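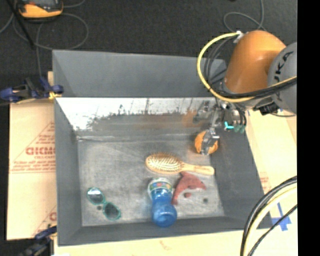
Wednesday, July 2, 2025

Up at five because the minibus to the mountains was meant to leave at half past. It left at ten to seven. Said Ait Brahim, our driver, had gone back for bread and came out with enough for a wedding, still warm, and passed it round before we were even out of Marrakech, so all was forgiven.

The road up to the pass is every bit as bendy as people say. I sat in front and kept my eyes on the horizon and was fine. Heikki sat at the back with a map and was not fine. We stopped twice for him, and the second stop had a tea stall with a view straight down the valley, so I had mint tea and an omelette (40 dirhams, tea included) while he sat on a wall looking grey.

Got to the guesthouse just after one. It's run by Mounir and Aicha Zaki and it's lovely — thick walls, blue shutters, a terrace on the roof with a fig tree coming up past it. My room is 265 dirhams with breakfast and supper, and I've got the one with the little balcony! The shower takes ages to warm up but then it's boiling. Must remember to ask for a second pillow.

Slept for an hour, then walked down to the river with Tarek El Idrissi, who is taking us up to the waterfall tomorrow. He says four hours there and back if we don't dawdle. I'm a dawdler. We went along the terraces, past walnut trees and a lot of goats, and I got one boot soaked on the stepping stones. It's on the balcony rail now stuffed with pages from Heikki's newspaper, which was in Finnish anyway.

Supper was lamb with prunes, then melon. Aicha brought out more couscous every time I put my spoon down. Heikki had recovered enough for three helpings and wants to come back in December for the snow. I'd want a thicker coat.

Still owe Mum a postcard. Tarek is knocking at six, so packed lunch ordered, water bottle filled, plasters in the top pocket. Bed.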